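**Small Shop Floor > Produce > Slotted baskets for changing over the fruit display**

---

**kumiko_imai**
5 December 2020

I run the fruit and vegetable side of a small store in Valalby. The sales floor is 400 square feet and produce gets one wall of it. I want to ask how other people take the display down and put it back up.

Up to now we have used cardboard cartons. They go soft at the bottom and they leave bits of paper on the shelves. Last month I switched to plastic baskets with slots in the sides and the bottom. They are easier to rinse and they stack, but I have two people on staff who don't like them. One says the slots mark the fruit. The other says a basket is too big for what we move at one time and we would be better off with trays.

So I have three questions.

1. Do you line slotted baskets, and with what?
2. Do you take everything off a shelf before you move the dividers, or slide things over and work around it?
3. Where does the basket go while you work? Floor, cart, or on the display?

---

**pearbox**

We line ours with a folded dish towel. Anything soft goes on the towel, anything hard goes wherever. Potatoes and onions don't need it.

On 2, everything comes off. I tried the sliding way and ended up with a divider that was crooked for a week.

---

**back_dock_ray**

Towels in a produce basket are a bad idea unless you wash them every day. They hold water, they hold whatever leaked, and then the next batch sits in it. The whole point of slots is that things drain. If you put a towel over them you have paid for slots and covered them up.

If your fruit is getting marked, the basket is too full. Two layers of apples is fine. Four is not.

---

**pearbox**

We do wash them every day. They go in with the aprons.

---

**back_dock_ray**

Then you are the only store I know of that does.

---

**jsakamoto**

Junpei Sakamoto, Kobori in Drisberg. We are a little bigger than Kumiko's store and we have used slotted baskets for years. I don't line them at all.

What matters to me is the inside edge of the slot. On a new basket, run your thumb along the bottom. Some have a thin ridge left over from the mold, and that is what cuts into a ripe pear. You can take it off with a plastic scraper in a few minutes. We bought a set from Voreo that had it on every basket and I did the whole set one evening. $74 for the set, and they have held up fine since then. I would buy them again, but I would check them first.

For question 3, the floor is out. Health inspector aside, you bend down for every single piece of fruit. A cart is best if you have the aisle for it. We don't always.

---

**kumiko_imai**

Thank you, the ridge is something I had not thought of. I just checked one of mine and there is a slight edge on the underside but nothing I can feel on the inside.

We don't have the aisle for a cart. With a cart out, a customer with a stroller can't get past to the register. So the basket ends up next to the shelf I am working on, and I move it along as I go. Our shelves are the dark stepped kind with a raised lip, one level behind and above the other, so there is a good place to stand things on the step while I decide where they go.

Same kind of light basket in both of these, slots and all. 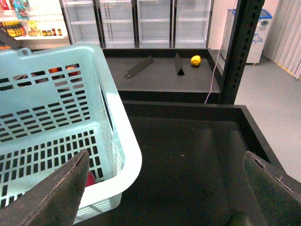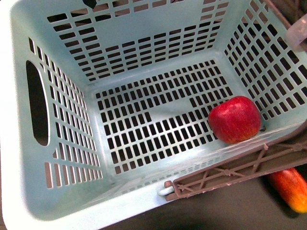 My order of work at the moment is bottom level first, then the step. I take the fruit off by kind, wipe the surface, set the dividers, put the sign holders where the prices will go, and load last. The part I am not happy with is the wiping. Small specks collect along the inside of the lip and a flat cloth does not reach into the corner. I have been going over it with a paintbrush and then the cloth, and that makes two passes on every shelf.

The other thing is the dividers. Ours are flat black strips and they don't lock into anything. If I load the left side first, the weight pushes the strip over before I get to the right side. I would like to hear from anyone who has the same type.

---

**margo_at_the_corner**

Same type here. Load both sides a little at a time. Put one row of fruit against the divider on the left, one row on the right, and then fill outward. It takes longer the first time, and after that it is just how you do it.

I also put a strip of rubber shelf liner under each divider. It doesn't show once the fruit is on.

---

**back_dock_ray**

I disagree with the order. Top first, then the bottom. Whatever falls off the top lands on the bottom, and if you have already wiped the bottom you get to wipe it again. That goes for crumbs, stems, leaves, labels, all of it.

And signs go on last, after the fruit. If the sign is up before the fruit is out, a customer will ask you for it.

---

**kumiko_imai**

I take your point on top first. I have been doing the bottom first for the reason that it is emptier and gives me somewhere to put things from above. I will try it your way and see.

On signs I am going to keep doing it my way. With the sign holder standing in its place I can see how much room is left for the fruit. If I load first I end up wedging the holder in between apples, and it leans.

---

**jsakamoto**

Signs first for us too. The tent-shaped ones need a flat spot and you won't find one once the fruit is down. We put the holder out without the card and slide the card in at the end, so nobody reads a price for an empty shelf. That might settle it for both of you.

---

**back_dock_ray**

It doesn't settle it but it is better than putting the price out early.

---

**pearbox**

Going back to baskets. What do people do about single pieces that get left behind? I mean the last apple or lemon that stays in a corner when you stack the baskets and put them away. We lost a lime that way in the spring and didn't find it until the smell told us.

---

**margo_at_the_corner**

Tip every basket before it gets stacked. I have it written on the wall over the stack. Baskets with an open slotted bottom are easy to check, you can see straight through them. It is the solid bins that catch people out.

---

**jsakamoto**

We store ours upside down. If there is anything in there it falls out on the way. It also lets the rinse water run off the rim and not sit in it.

---

**tall_shelves**

New here, joining from a store that only does dry goods and a bit of fruit by the register. Reading this with interest. Is one basket per kind of fruit the normal thing, or do you mix? We mix and I am starting to think that is why our bananas look the way they do.

---

**jsakamoto**

Keep bananas by themselves. They bruise from anything, and apples next to them make them ripen faster. We carry bananas by hand, a bunch at a time, and never put them in a basket with anything else.

Apples, oranges and lemons can share a basket for the time it takes to clean a shelf. I wouldn't leave them in it overnight.

---

**back_dock_ray**

Agree with all of that, for once.

---

**kumiko_imai**

I mix for the changeover and sort at the shelf. We have 14 kinds of fruit in a normal week, and I don't have the space for that many baskets on the floor at one time. Hard fruit goes in first and at the bottom. Anything soft stays out of the basket and goes on a tray on the counter, so in a way the person who wants trays has already won half of that argument.

An update on the rest. I did top first this morning. Ray is right about the crumbs, there was less to wipe. It was slower, though. With the bottom still full I had no clear surface to put anything down on, and every piece had to go into the basket and come back out. I think what I will do is clear the bottom without wiping it, then do the top completely, then come back down and wipe.

Margo, I cut a piece of rubber liner for one divider to test it. It stays put much better. What do you use to clean the liner? It picks up dirt on the side that faces the shelf.

---

**margo_at_the_corner**

Dish soap and a nail brush, then flat on a rack to dry. I cut two for each divider so there is always a dry one to put back.

For the corners along the lip, try a wooden skewer with the cloth wrapped over the point. One pass. I gave up on the paintbrush in January when the bristles started coming out on the shelf.

---

**kumiko_imai**

I have skewers. I will do the step with it tomorrow before we open and leave the lower shelf for the paintbrush, then I can compare them.

---

**pearbox**

For the record, the towels are still in use and still clean.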